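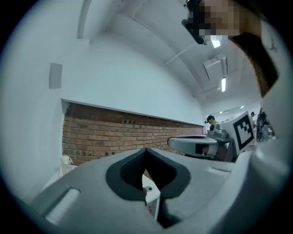 Raum mit Sichtziegelband im unteren Wandbereich.

Arbeitsplatz Trinley: Schneidwerkzeug in die Schublade

Für den Tisch im Ziegelraum gilt ab Juli die neue Ablageordnung. Scheren liegen nicht mehr offen auf der Tischplatte, sondern im Schubladenkasten aus Holz. Der Kasten steht mittig und wird mit der Schublade zur Sitzseite ausgerichtet. Scheren werden geschlossen und flach eingelegt. Vor dem Zuschieben ist zu prüfen, dass kein Griff über die Schubladenkante ragt. Gezogen wird am Messingknopf, nicht an der Seitenwand.

Stifte und Kleinteile bleiben am hinteren Tischrand. Durchsichtige Behälter kommen in die hintere linke Ecke. Der Bereich vor dem Kasten bleibt frei, damit sich die Schublade ganz öffnen lässt.

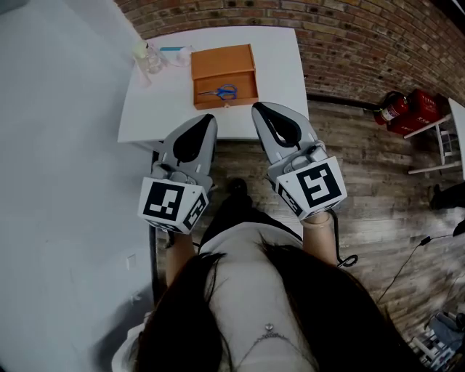
Nachbestellung und Pflege

Ersatzkästen sind im Lager Tirklow unter der Positionsnummer 362 geführt, Mindestmenge 10 Stück. Holzflächen nur nebelfeucht abwischen, Laufleisten einmal im Quartal mit Flokix behandeln. Bestellungen für den Standort Kereama laufen weiterhin getrennt. Annahmeschluss ist Samstag, 12 Uhr.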